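Ticket 181 — grey jumper won't fold square, keeps sliding about
Opened by: Nghĩa Bạch
Status: open

Hi all, me again! I'm trying to get the grey long-sleeve knit into the same neat square as everything else on the shelf and it's fighting me. The body is fine, it's the sleeves. I lay it out flat, bring one across, and by the time I've gone for the other the middle has rucked up and the neckline's gone all wavy (it's a fine rib, so it stretches if you so much as look at it). 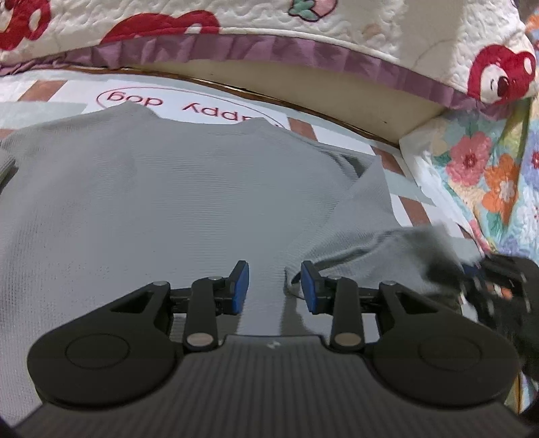 Jumper laid flat on the "happy dog" mat, middle pinched up, one sleeve out to the right

Tried so far:
- Folding both sleeves in before touching the body. Better, but the cuffs bunch.
- Starting from the hem. Worse, don't bother.
- Smoothing after every fold. Works, takes forever, and I've got a whole basket to get through.

Reply from Fraser Imrie, 2 pm
Is it slipping on whatever's underneath? I had the same bother with ticket 109 and a rougher surface sorted it. Something quilted would do — have you got one of those baby blankets handy?

Reply from Nghĩa Bạch
Ooh, good thought. There's a big white quilted one with red dummies printed on it and little pastel bits, so I'll give that a go.
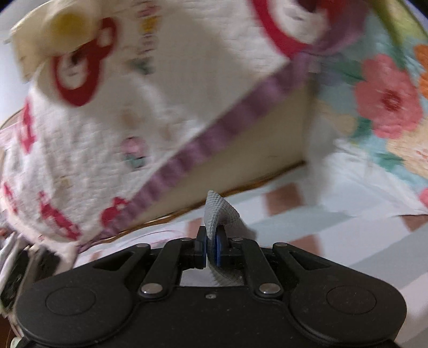 Next steps
1. Blanket down first, pulled flat right to the purple border.
2. Jumper on top, sleeves in, then fold up from the hem in thirds.
3. If the cuffs still bunch, I'll try rolling it and report back. Please leave this open till then!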